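Prosstead hand-held gripper pair – my review

I've had the Prosstead pair from Stostine for three weeks, mostly for bed-making demos, and I'm rather fond of them!

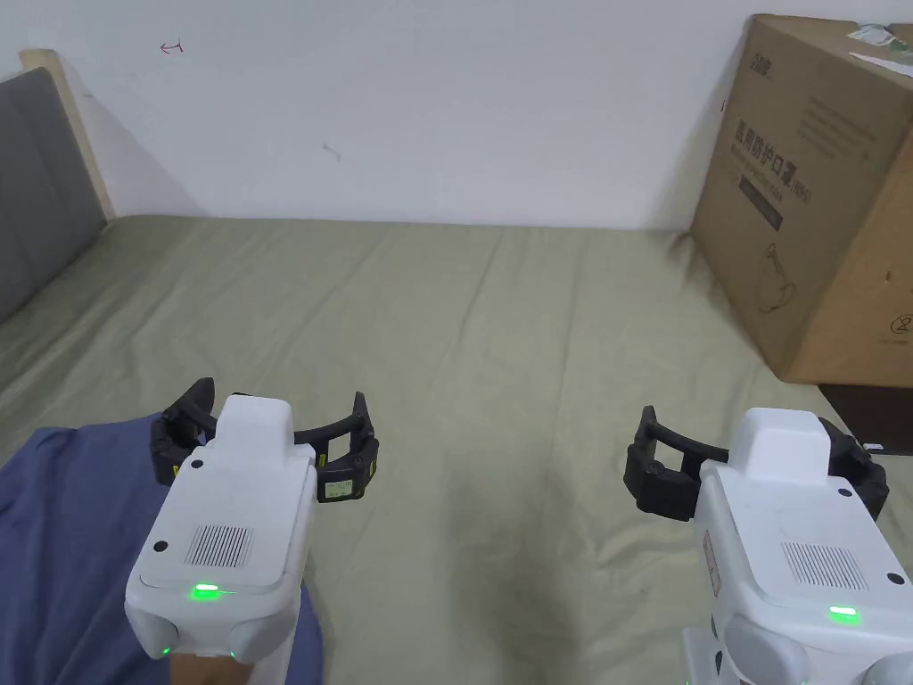 Fingers open over the green sheet, one gripper in each hand.

The white bodies are chunky, but after 14 sessions my wrists were fine. The green lights are easy to spot too – handy when you're leaning across a mattress. Florencio Bravo found the fingers a bit stiff at first (I didn't). 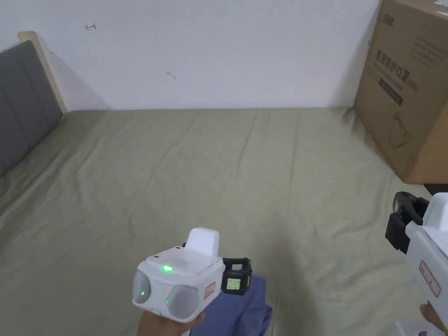

Delivery took seven days, and Perla Rosales at Stostine answered my setup questions the same afternoon. I'd buy them again, though I'd like a softer carry case.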